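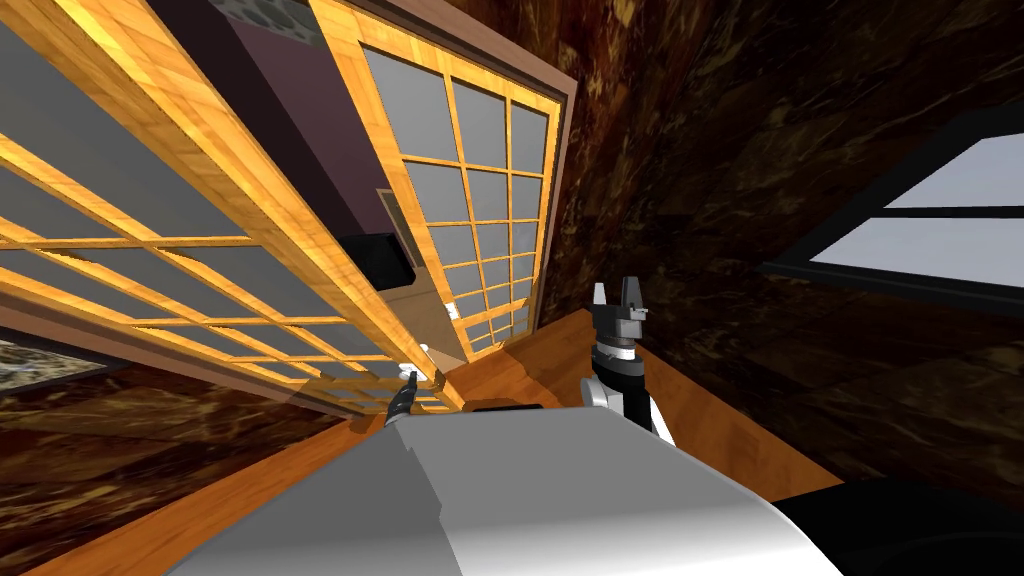

Zacharias

Dec 30, 2023

> Has anyone on the list refinished a wooden kitchen counter with Flokix oil? Mine has gone dull near the sink and the can says 12 hours between coats. Is that enough in winter?

I did mine last February and 12 hours was too short. The kitchen was cold at night and the second coat stayed tacky until I left it a full day. I would wait 27 hours if you can live without the counter - longer next to the sink.

Sand with 104 grit if that is all the store has, but finish with 200 or finer. Go with the grain. Wipe off all the extra oil before it sets, and lay the rags flat outside to dry, as balled-up rags can catch fire.

Two thin coats were plenty for me. I have not tried the Pramia wax over it.

Comments

ultel_fan
Same trouble with the second coat here. A small fan in the doorway helped.

pinehill
Does the oil darken the wood much? Mine is already on the orange side.

ultel_fan
A little. Try it on the underside first.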